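Storm Shelter Inspection Checklist, Riviere Court
Checked 2018-06-22. Shelter no. 13, below-ground, with washroom.

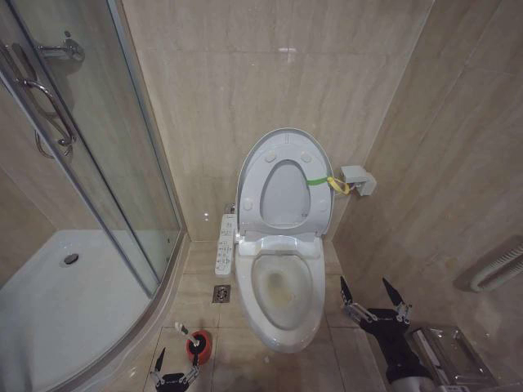 A reply from the tenants' side came in before the list was finished, saying the siren can't be heard inside once the hatch is shut and asking that it go at the top. It has been added as item 1.

1. Warning siren heard inside with hatch closed: NO
Comment: Tested at noon with the town siren. Faint on the stairs, nothing at the back wall. A weather radio is to be mounted by the bench.

2. Hatch opens fully from inside: YES
Comment: Stiff for the first few inches. Hinges greased during the visit. Check again before the end of June.

3. Hatch opens with debris on top: NOT TESTED
Comment: The jack is on its hook and the handle fits. Residents should be shown how to use it. Last year's sheet says this was done, but no sign-in page is attached.

4. All three latches engage: YES
Comment: The middle latch needs a firm push. Mendex has the replacement part on order.

5. Anchor bolts tight, no rust: PARTLY
Comment: Two bolts on the north side show surface rust. Brush and paint. Torque was fine on all of them.

6. Air vents clear: YES
Comment: Wasp nest removed from the east vent. Screen put back with new screws.

7. Floor dry, no sign of seepage: YES
Comment: There is an old water line on the wall by the stairs. It was marked in pencil at the last inspection and has not moved.

8. Emergency lights: NO
Comment: One of two works. The dead one is a Prelia unit with a swollen battery. Taken out and tagged. A lantern is on the shelf for now.

9. Drinking water: YES
Comment: 262 bottles, all in date. Move them off the floor.

10. First aid kit sealed and complete: NO
Comment: Seal broken, no gauze, no gloves. Restock from the office cabinet.

11. Posted occupancy limit readable: NO
Comment: The sign has faded. Order a new one and hang it at eye level, inside and outside.

12. Path from the lots to the hatch clear: PARTLY
Comment: A trailer is parked across the walk at lot 199. Notice left on the door. People coming from Drement Road have to go around it in the dark.

13. Shelter location registered with the fire department: YES
Comment: Entry 951 on the county list. The map still shows the old gate. Send a corrected one.

Result: usable, with repairs. Items 1, 8 and 10 are to be fixed first. The hatch stays unlocked during any tornado watch, day or night, and the spare key stays in the box by the mail room.

Comments on this checklist

Please add shoes. After the last one we climbed out onto glass and nails, and half of us were in slippers. A bin of old sneakers by the stairs would do it.

Are pets allowed or not? The sign at the office says crates only, but the lease says no animals.

Reply from the office: Crated pets are allowed. The lease wording will be changed at renewal.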